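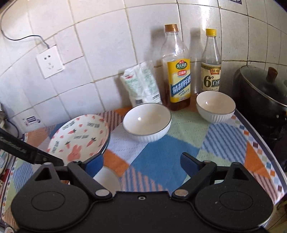 KITCHEN AND DINING AREA: END-OF-STAY CHECKLIST, ARKVILLE HOUSE

Walk-through done on a Monday, starting at 10 a.m., between one set of guests and the next. Marks are OK, FIX, WATCH, or N/A. Comments are mine and so is the handwriting they were typed up from, so if a word looks wrong, guess generously.

The form is the Storkico rental form, spring version. It was written for a building with an elevator. Items about the elevator have been marked N/A, all four of them.

1. Outlets and cords

1.1 Socket plates tight to the wall, no cracks, no scorch marks. WATCH
Check every plate in the kitchen and eating area with a flat hand and a mild push. Any plate that moves gets the breaker turned off before it gets the screwdriver. The plate behind the toaster moved. It has moved on every inspection I have done in this house, and I have tightened it every time, and I would like to know what it does at night.

1.2 Cords clear of the stove, the sink, and places where people put their feet. OK
Loops of slack count. A cord that hangs where a child could pull it counts double.

1.3 GFCI test button by the sink. OK
Clicked off, clicked back on. The previous inspector wrote "seems fine" in this box, which tells me the button was looked at.

1.4 No power strips plugged into power strips. FIX
Back bedroom, technically not my area, but I could see it from the hall. Two strips, end to end, feeding a phone charger and a lamp. Removed one. The lamp has not complained.

2. Stove and heat

2.1 Burners light within a couple of seconds. WATCH
Left rear takes its time. You get the clicking, then more clicking, then a whoomp you feel in your eyebrows. Cleaned the port with a pin. Better. If it goes back to its old ways, shut it off at the knob and call Holtico, who have the service contract and a hold song with only one verse.

2.2 Nothing stored in the oven. FIX
Pizza box. Empty, folded, slid in neatly on the middle rack by somebody who had been raised well in every other respect. This is how kitchens burn down. There is now a note on the oven door.

2.3 Hood filter clean enough to see light through. FIX
Light, no. Soaked in hot water and dish soap for an hour. The water is no longer something I'd describe on a form.

2.4 Gas shutoff reachable without moving furniture. OK
It was behind the broom. I am ruling that a broom is not furniture.

3. Fire

3.1 Extinguisher on its bracket, needle in the green. OK
The tag is up to date. Also the bracket now holds the extinguisher, where last season it held a dish towel and the extinguisher held open the pantry door.

3.2 Smoke alarm sounds when tested. OK
Very much so. The dog next door also passed.

3.3 Alarm battery changed in April. OK
New one in. Old one went in the recycling jar and not back in the drawer, where it would have joined its relatives.

3.4 Fire blanket within reach of the stove but not over it. FIX
Over it. Directly over it. To get the blanket you'd have to reach through the fire the blanket is for. Moved to the side wall next to the fridge, two screws.

4. Walls, tile, and grout

4.1 Tile sound when tapped. OK
Knock with a knuckle. A dull tile is tight. A hollow tile is thinking about leaving. Found one hollow by the window and put a dot of tape on it so the next person doesn't have to knock on the whole wall like a neighbor with a grievance.

4.2 Grout free of gaps and soft spots. WATCH
Stained grout is ugly and that's all it is. Crumbling grout lets water in, and that goes on this form. People mix these up and write FIX for a color. I have stopped arguing, but please note what you found: color, or crumbs. No bleach on it within a day of using any other cleaner.

4.3 No damp at the base of the wall. OK
Used the Kvaran moisture meter, the one with the cracked window. It reads in units I have never seen explained. Low is good.

5. Tables, chairs, and floor

5.1 Table stable when leaned on. FIX
Lean on each corner with your full weight, or whatever portion of it you care to admit. The dining table rocks. Someone had corrected this with a folded church bulletin. Replaced with a felt pad.

5.2 Tablecloths don't hang low enough to catch a knee or a toddler. OK

5.3 Chairs rated for 700 newtons or better, per Storkico section five. N/A
I don't own a newton. I sat in them all, hard. They held.

5.4 Rugs have grip underneath. FIX
Rug by the sink went across the floor with me on it. Not far, but with conviction. Pad ordered. Rug is rolled up in the closet until the pad shows up, and please leave it there, even if the floor looks bare.

6. Bags, trash, and small hazards

6.1 Plastic bags kept away from heat and off the floor. WATCH
There is always one more bag. You clear the counters, you clear under the sink, and there's one left, leaning on something. Throw out what's trash, put the rest in the holder on the pantry door, and check again before you lock up.

6.2 Cleaners on the high shelf, in their own bottles. FIX
Something blue in a lemonade jug. I don't know what it was and I wasn't going to find out the quick way. Taken off the property with gloves on.

6.3 Knives in the block. OK
One bread knife in the dishwasher, blade up, like a pike in a moat. Counted as OK because it was clean.

6.4 Trash taken out within 24 hours of checkout. OK

7. Hot water

7.1 Tap water under 120 degrees. OK
Run it for a full two minutes with the thermometer in a mug. A shorter run gives you the temperature of the pipe.

7.2 No drips under the sink. WATCH
Paper towel left under the trap at ten, still flat when I left. Leave one there next time too. The trap nut is plastic and has been cross-threaded by an optimist.

Follow-up before next arrival

Rug pad in, rug back down.
Left rear burner tried again, cold start.
Hollow tile tapped again. If the tape has fallen off, it's the third one from the window, second row up.
Holtico called about the hood fan, which runs on high or else on nothing.
Ask Storkico again for a form without elevators.

Copies: one in the binder, one on the fridge under the trout magnet. The binder copy is the one that counts.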